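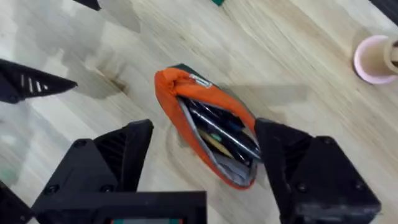 Pencil case team off to the Ketholm final

12 February 2025

If you've walked past the design block at Clastdale after school any time since January, you'll have heard the groaning. It comes in waves, usually with a cheer somewhere in the middle, and it's the robotics club getting ready for the Ketholm Schools Challenge. I run the club newsletter (badly, and mostly on the bus), and I'm very happy to say we have proper news this month. We're through to the final!

For anyone who missed the last newsletter, the Challenge is the one where every team gets the same brief and has to solve it with a two-armed robot. Last year it was stacking beakers, and we came home with a certificate for tidy wiring. This year the brief is called Pack Your Bag. The arms have to sort out a desk the way a pupil would at the end of a lesson: pens away, pencil case shut, everything moved over to a tray on the far side. You get ten minutes and you can't touch anything once the clock starts.

It sounded easy. I said so out loud at the first meeting and I've been reminded of it every week.

Pencil cases are horrible things for a robot. A box stays the same shape when you pick it up, but a soft case sags and slides, and if it's open when you grab it you can end up with pens all over the place. Our first few weeks were mainly spent crawling under the table after biros. We tried taking hold of it in the middle, which squashed it, and then by the end, which tipped it. What we've settled on is having one arm steady the case while the other goes for the zip, and that has been the making of us, even if it's slow.

The zip is the hard bit and I could go on about it for pages. The pull is tiny. If the fingers come down at the wrong angle they shut on thin air, and the arm then carries off very confidently towards the other end of the case with nothing in its grip. We've all got fond of that move and there's a drawing of it on the club room whiteboard. When it does catch, though, and the zip runs the whole way along, it's about the most satisfying sound going.

The robot learns by being shown. Two of us at a time work the arms by hand, doing the job over and over, and all of that gets saved and used to train it overnight. The little cameras down by the grippers are a big help, as the overhead one can't see much once the arms are in the way. By the end of last week we had 2,279 goes saved, counting the bad ones, which we keep in a separate folder. I did a fair few of those. My elbows will never be the same.

We learned quite early that you have to muddle things up a bit between goes. We'd been putting the case down in the same spot and at the same angle each time, very neat and tidy, and the robot got brilliant at that one spot and hopeless everywhere else. Now whoever isn't driving turns it, shifts it along, swaps the pens over and puts other bits and bobs on the table. The Year 8s are especially good at this. They've got a mean streak.

The heat was held at Bumcombe last Saturday, in the sports hall, with eight teams taking part and four going through. We were drawn to go sixth, which meant a lot of sitting on gym benches eating crisps and pretending not to watch everyone else. The team before us packed the lot with three minutes to spare, and our bench went very quiet.

Our first run was a shambles. The sports hall lights were much brighter than ours and the robot kept reaching short. You're allowed a second try, so we spent the break rigging up some shade from two display boards and somebody's coat (checked with the judges, all above board). Second time round, the pens went in, the zip caught on the third attempt, and the case was in the tray with the clock still running. I shouted so loudly that I got a look from the badminton people next door. We finished third, and I'd have taken fourth.

A word for the Šimek team, who came second and lent us a screwdriver when one of our finger screws worked loose just before we went on. They've gone for a completely different method, shutting the case first and posting the pens through a small gap at the end, and it's lovely to watch. We've invited them over for a practice afternoon and they've said yes, so long as there's cake.

The final is at Ketholm itself, and the brief gets a twist that won't be given out until the morning. The club is split on what it'll be. My money's on a second pencil case, possibly a tin one. There's a strong group who think it'll be a glue stick with the lid off, and one Year 7 who's certain it will be a sandwich.

Until then we're in the club room every Monday and Thursday from half past three, and we'd love more people to have a go on the arms. You don't need to know any coding at all - I didn't when I joined, and some would say I still don't. New drivers are useful to us too, as everybody moves the arms a bit differently.

We're also after old pencil cases. Any size, any colour, zips that stick are very welcome, and it doesn't matter if they're covered in ink. There's a box outside the design block office, next to lost property, so please put them in the right one. We had a swimming bag last week and we've given it back.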